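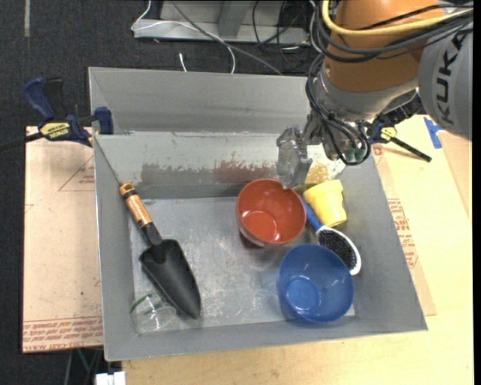 How long do you keep things nobody has claimed before you give them away? Two weeks from the day I find them, and I tell everyone in the house when the two weeks start.

I picked that up from Comfort Kwofie, who shared the back porch with me in the old apartment on Landeg. We had four households using the same sink and the same shelf, and things piled up. By February there was no room left to put down a watering can.

The way I do it now is simple. Anything left out goes in one bin. I don't sort it by kitchen or garden. A trowel can sit with a glass cup and a couple of bowls for two weeks and no harm done, as long as the cup isn't under anything heavy. I like a metal bin for this. Mine is gray with sloping sides, and the scrapes and rusty marks on the back wall don't bother me. Plastic ones crack on me in the cold.

The red bowl and the blue bowl are the hard ones. Mirela thinks they belong together and Zuweira says she has seen the blue one on its own for years. I would keep either. The blue is a good size for rinsing beans.

The yellow cup is shaped like a little flowerpot and people use it like one. Ewurabena had a basil cutting in hers all summer, so I asked her first. She said hers is still on the windowsill - so this one is up for grabs.

The brush with the blue handle I will probably end up keeping for scrubbing pots. The trowel has a wooden handle and a black blade, and I would like it to go to someone with a real bed to dig in. Cecilia Lamptey has the plot by the fence and has been borrowing mine since spring.

If something in there is yours, send me a note or just come take it. After the two weeks I carry what's left down to the free table by the mailboxes. The bin stays with me. I still need to find a better spot for it than the end of the table, maybe under the coat hooks if I move the boots.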